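Plaser Gallery: Two Arms and a Lot of Wire

Hello and welcome to the gallery page! Plaser is our two-arm tidying project at the Hanonitz workshop, and this page is where the work at the bench goes up for people who have been asking what we do all day. The short answer is that we drive two robot arms by hand, pick up small awkward things, drop them into bins, and record every second of it so a learning system can study how it was done. The longer answer follows, with the bench itself further down if you want to scroll.

I'm writing the notes this time. Ehsan Rostami built most of the recording side and has corrected my spelling of joint names twice already, so any mistakes left are mine.

Why wire?

We started with blocks, like everybody does. Blocks are lovely. They stay where you put them, they have flat sides, and after a week the policy was picking them up so well that we got bored and went looking for trouble. Trouble was in the scrap drawer: short lengths of thin insulated wire, the kind left over after somebody has been building a harness.

Wire is wonderful stuff to collect examples with. Pull one piece and two others come along. Set a loop down and it springs half open again. A tangle looks completely different after each touch, so you can't replay a motion and hope for the best, and the person driving has to make small decisions all the way through (do I take the end, the middle, or the whole clump?). Those decisions are exactly what we want on the recording.

It's also just fun. I have had people come by to say hello at lunchtime and leave after dark.

How an example gets made

One person drives both arms. You sit in the chair beside the cell, take a controller in each hand, and the arms follow. Akix, our recording program, runs on the computer next to you. Press the pedal once to start, do the task, press it again to stop. Akix saves the camera views, the joint positions and the gripper openings together and asks you one thing: keep or toss?

A good wire example runs over 20 seconds. Faster ones exist, and Ehsan holds the workshop record, but the quick runs turned out to be poor teachers. The hand skips the little pause before closing the gripper, and the trained policy skips it too and snaps at thin air. So we drive at an easy pace now. Approach, settle, close, lift, look, go.

Between runs you reach in and mess everything up again. This part is more important than it sounds! If the same person resets the wires every time, they fall in the same sort of pattern, and you can see it clearly when you plot the starting positions. We trade places every 40 minutes, driver and resetter, and the plots look much better for it. Tossing the wires from a cup works well. Placing them neatly is banned.

What we keep and what we toss

We keep clumsy ones. A run where the gripper misses, backs off and tries again from another angle is worth a lot, so long as the driver gets there in the end. The first batch we trained on was too clean, and when the policy missed a wire it had no idea what to do next. It hovered. It looked so polite, hanging there above the pile. We went back and recorded plenty of misses with honest recoveries, and the hovering mostly went away.

We toss anything where a hand comes into view, anything where the driver stopped to talk, and anything where a wire got wound around a finger of the gripper and had to be pulled off by a person. Those last ones go in a separate folder named "spaghetti" and I would like to do something with them one day.

After the keep or toss question there is a second look. On Friday afternoon we put the week's recordings up on the big screen, make tea, and go through a handful from each driver. You learn a lot about your own habits this way. I always come in from the left, every single time, and I had no clue until I saw it. Ehsan lifts too high. One of our student drivers has a lovely way of nudging a tangle with a closed gripper to loosen it before picking, and the rest of us have been copying her since.

The tasks so far

Single wire, one arm. Pick up one loose wire and drop it in a bin. This was the warm-up task, and it has 500 kept examples. We still run it whenever a new driver sits down.

Clump to bin. Take a whole tangle in one grasp and carry it over without shedding pieces. Sounds easier than the single wire. Isn't.

Scraps. Tiny offcuts, picked from the floor of the cell one at a time. The gripper fingers have to come in nearly flat and you hold your breath a lot.

Both arms together. One arm works down on the floor while the other is busy at the bins, and the driver has to think about both hands at once. My favorite by a mile, and the one where new people laugh out loud in the first five minutes. It takes a couple of sessions before your left hand stops freezing whenever your right hand is doing something delicate.

At the bench

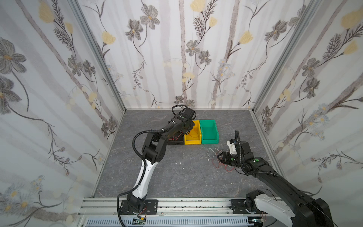

Wire pickup with both arms: the left gripper over the bins, the right one low above the floor and pointing toward loose wires.

I love how much there is to deal with in a setup like this one. Red wire in the black bin and in the yellow one, more red spread out under the right arm, a loop of white near the green bin, small white bits on the gray floor. Every one of those is a different sort of grasp. The marbled floor has pale veins running through it as well, and thin white wire on a surface with thin pale lines is a fair challenge for a camera.

The sloped bin fronts get a lot of questions from visitors. From the driver's chair they make life easier, as you can come in at an angle and let go early without having to climb over a tall edge. I'm a big fan.

Things we've changed along the way

Slower gripper closing. The old speed flicked wires across the cell. Great for morale, bad for data.

Labels typed after the run. We used to say the task name aloud and have it transcribed, and "clump" came out as "lump," "club" and, once, "plum." Now you pick from a list in Akix.

More drivers. At first it was only the two of us, and the policy drove like the two of us. Every new pair of hands has helped, including very nervous ones.

Shorter sessions. Past a certain point your shoulders go stiff and the arms on the bench go stiff with you. You can really see it in the recordings.

Where it's heading

The goal for the wire set is 2,000 kept examples spread over all four tasks, and we'd like to be there by November. After that we train again from scratch and see how the both-arms task holds up. The current policy can do single wires very nicely and gets through a clump on a good day. With two arms going, it tends to finish with one and then start the other, like a person patting their head and only afterward rubbing their stomach. I have high hopes for the next round!

Cable ties are next on the wish list, then rubber bands, which Ehsan is against.

We're also getting the recordings ready to share with the Hashemi lab upstairs, who work on cloth and have the same kind of headaches with things that flop and fold. They've lent us their sorting script and we've promised them a turn in the chair.

Want to drive?

Please do come and try it. You don't need any background in robotics, and some of our best examples came from people who had never touched a controller before. Wear sleeves that don't snag, leave your coffee on the shelf by the door, and plan to stay a bit longer than you meant to. Sign-up sheet is on the workshop door, and new drivers start with single wires.

Next gallery update: cable ties, if I win the argument.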